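Reading time: 2 minutes

Council to trial shared laundry rooms in Layug and Brunine

Residents of two neighbourhoods without a public laundry will have access to shared washing facilities from January, under a trial approved by Varkik Council on 24th November.

The rooms will be fitted out in the former library annexe at Layug and at the rear of the Brunine community centre. Each will have washers, dryers and a folding area, and will be open from early morning until evening. The last commercial laundrette in the area, on Nikov Street, closed after its lease was not renewed.

A council survey drew responses from over 300 households. Of those, 86 said they had no working washing machine at home, and many of these reported travelling by bus to the next town to wash clothes and bedding. Older residents and families in rental units were the most affected.

Council has set aside $2,000 for a starter supply of detergent and mesh wash bags, which will be available at both sites. Residents are asked to put socks, underwear and other small items in a zippered bag before loading a machine, as loose items are a frequent cause of blocked pumps and costly service calls.

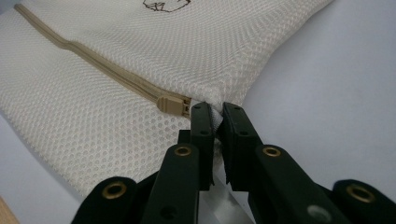 Cost and bookings

A wash will cost $4 and a dryer cycle $2. Holders of a concession card will pay half the listed price. Payment will be by card or by a prepaid token sold at the community centre front desk, and cash will not be accepted at the machines.

Each household may book up to two washes a week during the trial. Bookings will open 10 days before the first session and may be made by telephone, in person or through the council website. Unbooked machines will be released to walk-in users on the hour.

Items heavily soiled with oil, paint or pet hair will not be permitted. Doonas and large rugs should be taken to a commercial operator, as the machines are not rated for the load. Wash bags should be zipped fully closed and no more than two-thirds full — an overfilled bag does not rinse properly.

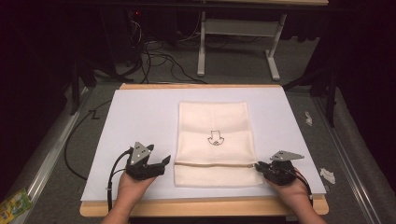
A cloth bag with a small symbol, folded on a white sheet.

Council staff will report on usage, water consumption and running costs at the end of the trial. A decision on whether to continue the service, or to extend it to other neighbourhoods, will follow that report. Residents who wish to comment on the proposed opening hours may do so in writing at the Varkik customer service centre.

Comments (4)

brunine_mum
Finally. Two buses each way with a load of wet towels when the dryers are full is no joke with a toddler.

Geebung22
Will there be parking at the Layug end? The annexe has a loading bay and that's it.

tallpines
Half price for concession is good but two washes a week won't go far for a family of six.

Old Nikov St regular
Miss the old laundrette. Please put in some chairs.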